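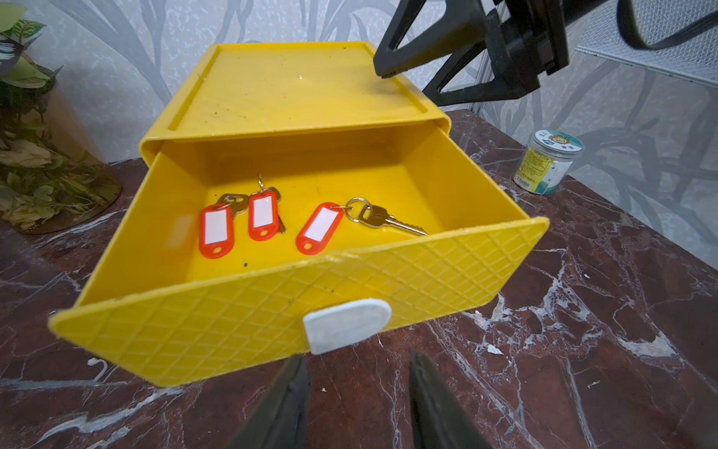
What do you write on key tags so they're useful but not dangerous?

Posted by Baiba Stankevičius, June 23, 2021

Hello all! I've finally been through the kitchen junk drawer and gathered up our spare keys, and I bought a bag of those red plastic tags with the little white label in them. Three are on their keys now, one silver key and two brass ones, and they're living in a small yellow drawer box on the counter. The labels are still blank, and that's where I'm stuck. My husband says to write "front door," "shed" and so on and be done with it. My sister nearly dropped her coffee when I told her that, as she thinks anyone who picked one up would have the run of the place. We do lend the keys out now and then (the cat sitter, my brother-in-law when he wants the mower), so they won't always stay in the box. Also, my last set of labels faded to nothing within a year, and I'd love to know what pen people use. Pencil? The tags are the cheap kind with a white insert, if that matters.

Hakim Osman

Hi Baiba, well done for getting that far, most of us still have the drawer! I looked after keys for a small apartment building for years, 114 of them by the time I left, and the rule I kept was that a tag never carries an address, a last name or a unit number. A plain word like "shed" is fine while the key stays home, but if it goes out in somebody's pocket I'd use a code. It can be as simple as a color or a bird. Ours were numbers, and the list of what they meant was in a notebook in a different room. Please do write the list the same afternoon, while you still remember which brass key is which, and try each one in its lock before you label it. I once spent a whole November morning walking up and down stairs with key 122, and it belonged to a bicycle padlock.

For the pen, I'd go with a fine permanent marker or a pigment liner. Regular ballpoint faded on me, especially near a window. Let the ink dry a few minutes before you slide the paper back under the cover or it smears. Pencil holds up better than you'd think, but it's hard to read in a dim hallway.

juniper900

just use nail polish on the key heads, a different color for each. tags are bulky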